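Bag Packing, Part 2: Recording Your First Demonstrations

Before you start this part, you should have both arms homed and the Raju control software running on the bench computer. If the arms drift when you let go of the leaders, go back to Part 1 and redo the gravity setting. Everything below assumes they hold still.

The task for the Plotenby challenge is to pack a shopping bag with both arms. Teams choose their own objects, but at least one has to be soft. Our club uses a paper bag with handles, a cloth, a pouch and a few small things from the parts drawer.

1. Set up the table

Put the bag near the back, upright and open. Place the objects where both arms can reach them without crossing. Check reach by moving each arm slowly to the four corners of the board before you put anything down. Leave the middle of the board clear enough to set an object down and pick it up again.

Run your hand along the board. If a corner has lifted, press it down, or the fingers will catch on it during low moves.

2. Set the gripper force

Open the gripper tab and set the force to 64 for both sides. Cloth and flat pouches can take more, but a paper bag can't, and you will be touching the bag handles at some point. Close each gripper on a test object, lift it a little, and wait. If it slips, go up in steps of 2.

3. Practice without recording

Do several full runs before you record any. New drivers nearly always move one arm and forget the other. Try picking up an object with each hand and holding both still above the board, then put one down while the other stays where it is.

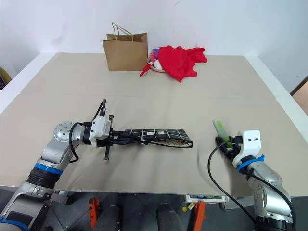
Both grippers loaded: the pouch on the left, a green item on the right.

Watch the cables while you practice. A cable that hangs in front of the board can drag on small objects when the arm swings inward. Clip it back if it does – tape comes loose after an afternoon.

4. Record

Press the left pedal to start an episode and the right pedal to save it. Each episode stops by itself at 600 frames, so keep your moves steady and don't stop to think halfway. If you drop something, pick it up and carry on. Delete an episode only if an arm faults or somebody reaches over the table.

Move the objects a little between episodes. Turn the pouch, bunch the cloth differently, swap sides.

5. Check and upload

Play back every tenth episode in the Flalico viewer. Both arm tracks should run the full length with no gaps. Then copy the folder to the Beledum drive under your team name. Our August set had 142 episodes, enough to train a first policy for Part 3.

Park the arms before you switch off the power.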